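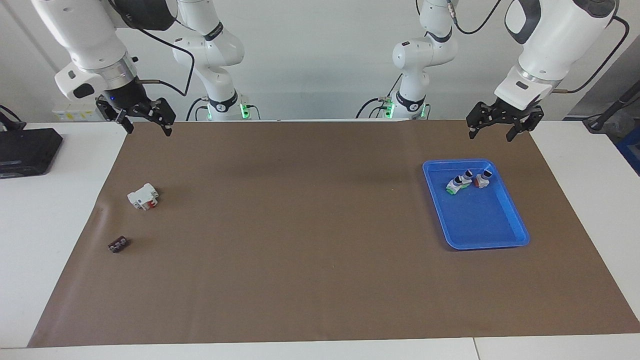

Can a student club get real work out of a pair of Vemon arms?

A small club can, provided one or two members already like tinkering with software and you have a table you never need to clear.

OK, so a bit of background. I'm in my second year with the robotics club at Flondano, and we've had the Vemon two-arm set since the fall. I've put in more hours on it than I have on my actual major (sorry, Mom), and people from other schools keep asking me at meets whether they should get one. So this is my long answer.

Our project this year is the sorting event at Rumton. You get a mix of small electrical parts, connectors and little breaker-looking blocks and so on, and the robot has to pick them off the mat and put the right ones in a tray. It sounds like nothing! I said so out loud at the first meeting and Evdokia Tsakiris, our faculty advisor, just laughed and gave me the controls.

Setup first. The manual is 110 pages and I'd say the middle third is good. Bolting the arms down was easy. Calibrating them to each other took us three evenings, and most of that was us misreading one diagram where left and right are given from the robot's side. Please put tape labels on your arms. We call them "robot left" and "robot right" in all our notes now and it has saved a lot of shouting.

Once they're lined up, they're lovely to work with. The motion is smooth, the reach covers our whole mat with room to spare, and the green lights at the base are bright enough that I can check both arms from my laptop at the end of the room. There's a little blue light down by the wrist too, which I ignored for a month and now look at constantly. I like that the grippers are plain black two-finger ones. With the hand hanging open over a part you can see just where the fingers are going to land, and new members get it right away.

The gripping itself is where I have mixed feelings. Boxy white parts, the kind with nice flat sides? Great, pretty much every time. The small connectors are another story. When a couple of them end up almost touching in the corner of the tray, the fingers are too chunky to get between them, and you either nudge one aside with the tip or go find something else to do. I wrote a nudge routine in our code and I'm weirdly proud of it, but I wish I hadn't needed to. Vemon sells a slimmer set of fingers for $788. We have not bought the slimmer set of fingers.

Cables, ugh. They run on the outside of the forearm in black loops, and if you're careless with your paths they will tug. We had one snag in practice that stopped the whole run and I was picking at cable clips until 9 p.m. Leave more slack than you think looks tidy.

Some small stuff that made our lives better and isn't in the box:

Brown paper for the mat. We tried bare white table first and the camera kept losing the white parts. Paper is cheap and comes on a roll, and when it gets creased you cut a new piece. Do tape the edges.

A bright blue tray with sloped sides. Ours is by Darko and the slope matters a lot, since a slightly sloppy drop slides down into the tray and doesn't hang up on the rim. The color is easy to pick out in software, too.

A log. Boring, I know. We've logged roughly 2,000 picks so far and that's how we found out that nearly all our misses were on one side of the mat, so we recalibrated that arm and the misses dropped off.

The software is fine. The teaching mode, where you move the arm through a path and save it, is the best thing about the whole package and I'd recommend the set to a first-year club for that alone. The scripting side is clunkier. Error messages tend to be a number and you go look the number up. Both arms can run at once, but the timing between them is on you, and we still have one script where robot right waits politely for robot left for no reason any of us can find.

Noise is low, by the way. We share a wall with a study room and have had zero complaints.

Would I pick it again? Yep. If your event only needs one arm, though, get one arm, learn it properly and add the second the next year. We jumped straight in with both and I think it cost us most of the fall.

Four stars from me. I'm holding the last one back over the finger price. Rumton is in June, and I'll update this once we've been through it. If you're using the slim fingers on small connectors, leave a comment and tell me how they do with parts that sit close together!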